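### 3.2 Boxes, lamps and the kitchen table

I'd planned to leave storage boxes for a later chapter, but they kept turning up in my notes, so I've given in and put them here. Of the 104 households in the Clarnaten study, more than 20 told us they keep at least one small item in a box that was never sold for it – buttons in a tea tin, spare bulbs in a shoe box, that sort of thing. The Binent households did the same (I grew up in one of those homes myself, so I can't claim to be a neutral party!).

What interested me most was where the sorting out gets done. People own desks and sideboards, yet when something needs opening, checking or putting away it goes to the table with the cloth on it. The cloth matters more than I'd expected. A checked one gives you a ready-made grid, and a stripe or runner down the middle gives you a sort of main road, with the thing you're busy with on it and everything else parked off to the side.

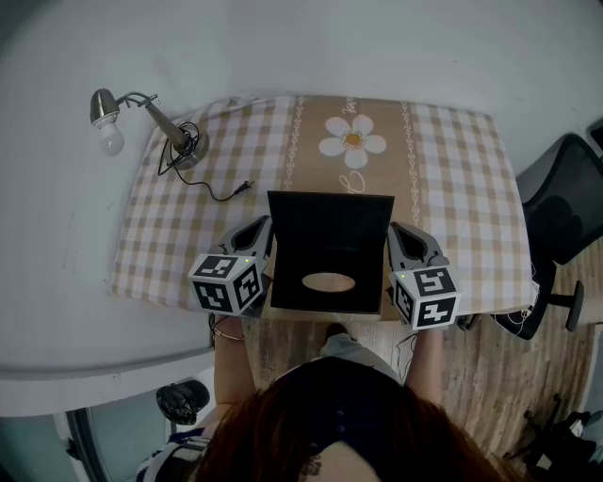
Lamps are a special nuisance. They take up far more room than their base suggests, the flex wanders wherever it likes, and you can't pack one flat unless it's been made to fold. Eleven of our households had a desk lamp that lived on the table "for now", and when I went back in February most of those lamps were still there. Stoica makes a similar point about sewing machines in the earlier report, though the homes in that sample were bigger and had proper cupboards.

Boxes behave better. A lidded box gets opened where it stands, and once it's closed it turns into a bit of furniture – people lean post against it, or put a mug on top. In the interviews I asked where the box went afterwards and got a lot of shrugging, and then usually "well, it stays there till Sunday". We've coded that as *resting*, following the Trundano scheme, and kept it apart from *stored*, which we only used when a box had a shelf or drawer to go back to.

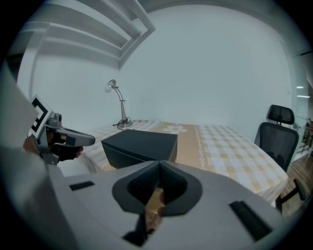 **Figure 4.** Black lidded box on a checked tablecloth, partly over the tan central runner.

I went back and forth over whether a box lying half on the runner and half off should count as being in the middle of the table. In the end I coded it by where most of the box was, and marked the doubtful ones with a query for the second coder. The agreement between us was decent for boxes and rather poor for lamps, mainly over what to do with the flex. Section 3.3 takes up the drawers.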